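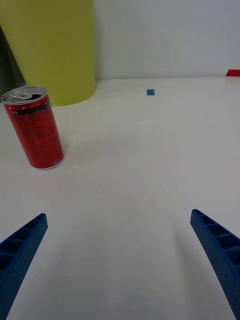 Page last changed: 2023-07-30

New fingers on the bench arm at Clillby

The little arm in the back room at Clillby has blue fingers now, and I'm pretty chuffed with them! Romana Kuruc drew them up with a row of open pockets down the inside face, ribs in between, so they give a bit when they close on something round. The old solid pair dented nearly every drink can we handed them (sorry to whoever was saving those for the refund).

Swapping them over took me most of an afternoon, mainly because one of the old screws had chewed itself round and Anselmo Villca had to drill it out. After that it's easy going. Fit both fingers, open the gripper all the way, then look through the wrist camera and make sure you can see both tips with plenty of clear table between them. If one sits a touch higher in the view, don't panic, just redo the camera offset in the Rulley settings and save it under a new name. Please don't save over Dayana's!

We're using an opened red can as the first thing to reach for, and the blue marker on the white table stays put, so please leave it alone when you wipe down.

Raghavendra Alva wants the ribs checked for cracks every 500 grips, and there's a sheet by the door for it. I've printed six spare fingers in the same blue and they're in the Sotelo drawer, under the cable ties. Next job is the wrist cable, which has started to rub near the clamp. I've ordered a sleeve for it.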